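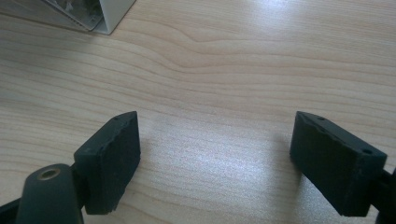 **Figure 1.** Light wooden tabletop with closely spaced grain lines. The lines are mostly straight, with a ripple toward the upper middle.

## 4. What the break room evidence can and can't support

The claim under review is easy to state. Staff who take their breaks at wood-grain tables are said to stay longer, talk more and go back to work in a better mood than staff who sit at plain white or gray ones. It has been repeated in sales material, in trade magazines and in at least two building guides, and by the time it reaches a facilities manager it usually sounds like settled fact. We could trace nearly all of it to two sources: a report by the design consultancy Ferkon, and a follow-up paid for by the furniture maker Enska. Neither was peer reviewed. We asked for the raw data from both and received it from one.

### 4.1 The Ferkon report

Ferkon surveyed 246 office workers at four sites before and after their break rooms were refitted. After the refit, average satisfaction with the room rose by just over one point on a seven-point scale. The report credits this to "natural visual texture," by which it means the new tabletops.

There are several reasons to doubt that reading. The refits also brought new lighting at all four sites, new chairs at three, and a dishwasher at the site with the largest gain. Anyone who has worked in an office where the sink is always full will have a view on which of these mattered most. The report mentions the dishwasher once, in an appendix, and the lighting not at all; we learned of it from the floor plans.

The comparison group is also a problem. There wasn't one. People were asked how they felt about an old room and then how they felt about a new one, three weeks after it opened. Novelty alone would be expected to lift scores over so short a period, and we know of no reason to think it didn't. A second survey was planned for March of the next year but doesn't seem to have been carried out.

Last, the question wording leaned in one direction. Staff were asked how much the "warm, natural surfaces" had improved their breaks. The scale ran from "a little" to "a great deal" and had no point for "not at all." We left this item out of our reanalysis. With it gone, what remains is a general rise in satisfaction after a general refit, and we accept that much without argument.

### 4.2 The Enska follow-up

The second study is better, though less good than it looks. Enska placed its Vik table in half of the break rooms at a large insurance office and left the older gray tables in the other half. Door sensors recorded how long people stayed. This is a real improvement on asking them, and we were glad to be given the full file.

The published summary states that visits to the Vik rooms were 18 percent longer. We were able to reproduce that number. We were also able to make it vanish. The sensor file covers 351 visits by staff who swiped in with a badge, and the longest few are very long indeed: two last more than three hours, and both fall in the same Vik room in the late afternoon. The office calendar shows that room was booked for training at those times. Removing the booked periods, which we'd have expected the authors to do at the start, cuts the difference to 4 percent, and the interval around it comfortably includes zero.
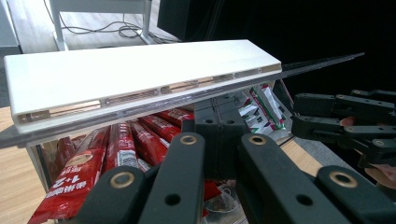

Rooms were not assigned by chance, either. The building manager chose which ones would get the new tables, and by her own account she gave them to the rooms "people liked anyway," mostly those on the window side. We don't suggest that anyone meant to tilt the result. It is simply what a sensible manager does with nice furniture. But it means that daylight and tables can't be pulled apart in this data, and no amount of modeling on our part will fix that. We tried adding floor and compass direction to the model and got three different answers depending on how the corner rooms were coded. We report none of them as a finding.

The summary goes on to say that longer breaks show the rooms were "more restorative." This is a further step and a large one. A person may stay longer in a room because it is pleasant, or because the microwave is slow. Time spent is not a measure of rest, and the study collected no other.

### 4.3 Our own field test at Clatthorpe

Given the state of the evidence, we ran a small test at a council building in Clatthorpe. The design was plain. Two break rooms on the same floor, both facing north, were given tabletops of the same size and height. One room had a light wood grain and the other a flat cream color picked to match it in overall brightness. After 40 working days the tops were swapped. Nothing else in either room was changed, although we had no control over what staff brought in, and a kettle did move from one room to the other in the second period.

Staff were told that the building was reviewing its furniture. They were not told what we were comparing. Short paper forms were left by the door, and 219 of them came back complete. They asked how rested the person felt, how clean the room seemed, whether they had talked to anyone, and whether they would choose the same room again.

On rest, there was no difference worth the name. On talking, there was none at all. People did prefer the room nearer the stairs, before and after the swap, by a wide margin. If we had run the test without the swap, and had happened to put the wood grain by the stairs, we would have had a very attractive result to publish.
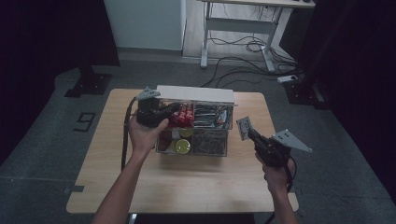 Cleanliness was the one measure that moved. The wood-grain room was rated slightly cleaner in both periods. Hussam Hijazi, who coded the open comments without knowing which room each form came from, found that complaints of "crumbs," "rings" and "sticky" came up more often for the plain top. The likely reason is dull. Small marks stand out against a flat color and are harder to pick out among fine lines. A surface that hides dirt will seem cleaner, and this is as much a warning as a benefit – we would want to see swab results before recommending it for any room where food is prepared.

We hold even this finding loosely. We tested four outcomes and one of them moved. The effect is small, the forms were filled in by whoever cared to fill them in, and some people surely filled in more than one. A reader who wishes to set it aside will get no quarrel from us.

### 4.4 Objections

Three replies to an earlier draft deserve an answer. The first was that our wood grain was too weak, and that a bolder pattern or a solid oak top would have done better. Perhaps so. The claim in the sales material is not limited to oak, however, and the Vik table is itself sold in a pale finish. If the effect depends on a strong grain, then those who make the claim should say so and say how strong.

The second was that the benefit may take longer than 40 days to show. This sits badly with the Ferkon report, where it was said to show in three weeks. Both can't be used to defend the same idea.

The third was that surveys and timers miss the point, and that people plainly like wood. We agree that many people do. Liking a table is a fine reason to buy one, and a manager who picks a wood-grain top on those grounds has no need of our permission or of anyone's data. Our concern is with the price list. Enska's own catalog puts the wellness version of the table at almost twice the cost of the standard one, and the difference is explained there entirely by reference to the two studies discussed above.

### 4.5 What would change our minds

A fair test isn't hard to describe. It would need at least a dozen rooms, tops assigned by lot, a swap at the halfway point, and outcomes named in advance. It should measure rest by some means other than the clock. It should also be paid for by someone who doesn't sell tables. Until such a test exists, we would treat any stated percentage gain with suspicion, including the 4 percent we calculated ourselves in Section 4.2.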